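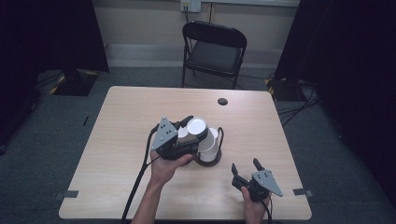 FOR IMMEDIATE RELEASE
April 2, 2026

Astero Asks Gerkuncombe to Put Its Cups Away

GERKUNCOMBE – Astero, the home storage shop on the Tralitz road, will hold its first Clear Table Month this May, in the belief that a table ought now and then to have room for a plate.

The shop will lend out 205 countertop cup holders, one per household, for 30 days. Borrowers are asked to stack their cups, stand them in one spot and leave them there. Anyone who gets through the month may keep the holder. Anyone who doesn't may also keep it, as Astero has seen what comes back from loans and would prefer not to again.

The idea follows a trial in 22 local kitchens over the winter. Most households stuck with stacking. Two reported arguments over whether a mug counts as a cup, and the shop has declined to rule on the matter.

"People come in wanting a bigger table," said Senan Ó Ceallaigh, owner of Astero. "I sell tables, so I should probably keep quiet. But a lot of them have a perfectly good one at home under the cups."

Stacking evenings will be held in the upstairs room at Amin, the café next door, which washes 3,000 cups in a busy month and has opinions about how they should be piled. Tea is included. Guests will be expected to put their cups back.

Holders can be reserved at the Astero counter until they run out. Lids are not part of the program. The shop may get to lids next year.

Press contact: Senan Ó Ceallaigh, Astero, Gerkuncombe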